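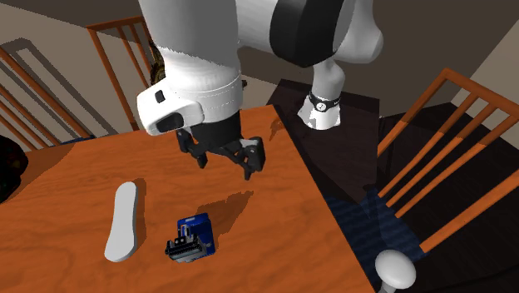 Call for Home Cooks: Winter Recipe Testing Group

The Vilcombe Test Kitchen is looking for 11 home cooks to try out recipes for a cookbook on braises, dried beans and slow oven dishes. The book is being written by Bhupendra Kushwaha and will be published by Dixit. Testing starts in January.

What you will do

Each tester gets two recipes a month. You shop for the ingredients, cook each recipe once exactly as written, and send in a report form within seven days of cooking. The form asks for your start and finish times, the pan size you used, any substitutions, what the dish cost you, and whether you would make it again. A photo of the finished dish is welcome but not required.

Please do not fix a recipe as you go. If the sauce looks thin at the point where the recipe says to serve it, serve it and write that down.
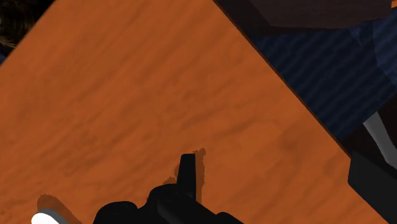

Some of the recipes take most of a day, mainly the bean dishes, which need an overnight soak. Nothing calls for a pressure cooker or a stand mixer.

Who can apply

You must be 18 or older, live within driving distance of Vilcombe, and have a working oven and a heavy pot with a lid. An oven thermometer is useful and we can lend you one. Professional training is not needed. We want a mix of gas and electric stoves, so please tell us which you have. At least two places are held for people who cook without meat.

Pay

Grocery receipts are paid back at the end of each month. Testers also receive a signed copy of the book and are listed by name in the back, unless they ask not to be.

How to apply

Write a short letter telling us what you cook in a normal week and one recipe you have had trouble with. List any food allergies in your household. Mail it or drop it off at:

Recipe Testing
Vilcombe Test Kitchen
2304 Sison Street

Posted 27 Aug 2018. Applications stay open until all places are filled.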